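Facilities Help Desk – Notholm Residence Hall
Ticket status: Resolved, monitoring
Category: Plumbing / Hot water
Priority: Normal

Reported issue
Residents on the third floor report that hot water in the shared kitchens runs lukewarm between 6:30 and 8:00 a.m. Showers on the same floor are affected to a lesser degree. The first report was received on Thursday.

Initial checks
The storage tank in the basement was set to the correct temperature and showed no fault code. The Vedow circulation pump was running but was noticeably warm to the touch. Return line temperature at the pump was 100 degrees Fahrenheit, well below the level required by the building standard. The isolation valve on the third floor branch was found partly closed.

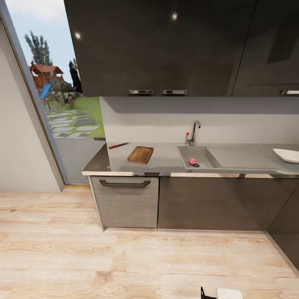 Low flow in a recirculation loop is most often caused by a closed valve, trapped air or a worn check valve. The technician opened the branch valve fully and bled the loop at its highest point. Return temperature rose but did not hold overnight. Kitchen outlets remain the best place to test the branch, and a steel sink with its basin on the left and a drainboard on the right leaves a flat surface for the thermometer case and the reading sheet. Please remove food and knives from the work area before a scheduled visit.

Further action
The check valve was removed and found to be stuck open. A replacement was ordered from Panasiuk under part code Plenar 52 and installed the following week. The pump timer, which had been set to start at 7:00 a.m., was moved to 5:30 a.m.

Result
Hot water now reaches the third floor within 30 seconds at all outlets tested. Residents who still notice a delay should reply to this ticket – please include the room number and the time of day.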